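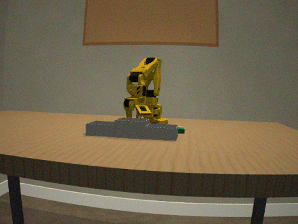

The simulated table at Pravau, with the yellow arm behind the gray blocks and the green one off to the right.

I had been trying to get a spot on the Odetport open day for two years, so when the email came through for 15th February I booked the train before I'd finished reading it. The Pravau lab is up a flight of stairs behind the harbor offices, and the sign on the street door still has the old tenant's name on it. Walk past the bike racks and keep going.

Kiri Kingi runs the teaching side and met our group with a tray of coffee. She got us straight onto the machines, which I loved. Half the labs I've visited make you sit through an hour of slides first!

The first station was the simulator. You sit at a desk with a small leader arm clamped to the edge, and whatever you do with it, the yellow arm on the screen does too. Fold your wrist in and it folds in. Squeeze the handle and the gripper closes. The task was to get past the gray blocks, pick up the little green one and set it down on the left side of the table. It sounds like nothing. My first go, I came in far too low and plowed into the middle gray block, the tall one, and the whole row went skating. Kiri hit reset and everything was back where it started, and that's a big part of why they let beginners loose on the simulated table first.

What surprised me was how hard it is to judge depth. The green block peeks out from behind the right end of the row, and from the front view I kept thinking I was over it when I was still a good way short. Bevan Bolger, who was minding the desk next to mine, told me to stop watching the gripper and watch the gap between the fingertip and the block. I tried that and got the block on my fourth attempt – a bit crooked, but I got it.

Every good run is saved as a demonstration, and the arm learns from the pile. The set for this task stood at 1,992 runs on the morning we visited. Bevan says he would take 100 careful ones over a heap of sloppy ones, and he throws out anything where the person hesitates in midair for too long. (Mine was thrown out. I asked.) Then he played us the trained version with no one touching the leader arm, and I could have watched it all day. It has picked up a tiny pause just before closing the gripper, and Kiri is pretty sure that comes from her.

After lunch we moved next door to try hand guiding on a real arm, an older Ploltard they call Maihi. You hold it by the wrist and walk it through the motion. It is heavier than I expected and wonderfully smooth. I found this much easier than the leader arm, but a woman in our group who plays a lot of video games felt exactly the opposite, and we argued about it happily all the way through the tea break.

A few practical notes if you want to go. Groups are small, the rooms are warm and there are only 2 leader arms, so get there early if you want a second turn. Take off chunky bracelets before you sit down. The cafe across the road does a very good cheese scone.

The next open day is in June, and I've already put my name on the list. I want that green block on the first try.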